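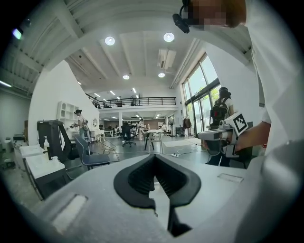 Mezzanine end, ceiling lights on, daylight from the window side.

June, evening. Measured the big room for the lighting plan. The beams limit where a new track can go, and the air-conditioning unit takes the obvious position between the round lights. Osamu wants the desks under the mezzanine left as they are. Fine by me – the linear lights there give an even level and need only new switches.

The window side is harder. Reading at the glass at 2 was far above anything in the middle, so two circuits at least. Colette asked for blinds. I said the trees outside do part of that work until fall.

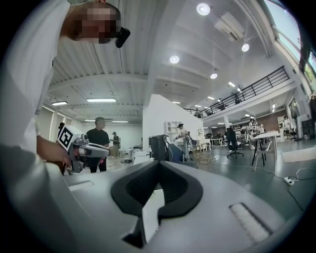 White partition, open shelf unit at its base, blue chair.

The yellow cable near the chair should go in a floor channel. Wrote down five meters, to be checked. The shelf can stay against the partition if the new outlet goes above it. Dörte has the Gerska price list and will send it over. Still missing: height to the underside of the beams.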